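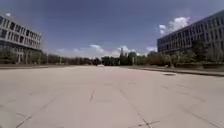

Chapter 4
Who Is Public Space For?

Most town plans contain the word 'public' so often that it stops meaning much. A square is public, a car park is public, and so is the strip of grass behind the library where no one is allowed to sit. Planners use the word as praise, and we should be wary of it. Take a wide stretch of pale concrete slabs beside a modern multi-storey block, with rows of dark windows looking out over it. On a plan it would very likely be coloured in as 'civic space' or 'plaza'. Whether it deserves either name is a question the colouring cannot settle, and a good deal of this chapter is spent on why.

The usual story goes like this. Give people open ground and they will gather on it, and when they gather they will trade, argue, flirt and get to know their neighbours. It is a pleasant story. The evidence for it is thinner than its supporters let on, and much of it comes from a handful of old market squares that had wells, stalls and churches long before they had designers. Taking the shape of such a place and leaving out its uses is a bit like building a kitchen with no food in it.

Consider Skelermont. When the Leone district was rebuilt, the developer, Hemex, promised a 'living room for the city' and laid out a square to match. The town's own survey later declared the project a success, on the strength of 2157 completed forms. Chantelle Nkosi, who went back through those forms, found that the main question asked whether people had 'visited or passed through' the square. The footpath to the railway station crosses it. Anyone catching a train had, by that measure, enjoyed the new living room.

We do not claim that Leone failed. The forms cannot show that either. What they do show is how easily movement gets counted as use, and use as pleasure – a slide you will meet again in the Fultis case in Section 2.

Before you read on, think of an open space you cross often. Write down when you last stopped there, and what for. Keep the note, as you will need it for the exercise in Section 5.

4.1 Counting people

The simplest way to study a square is to stand in it and count. Simple methods have their own troubles, and the first of these is deciding who counts as being there at all.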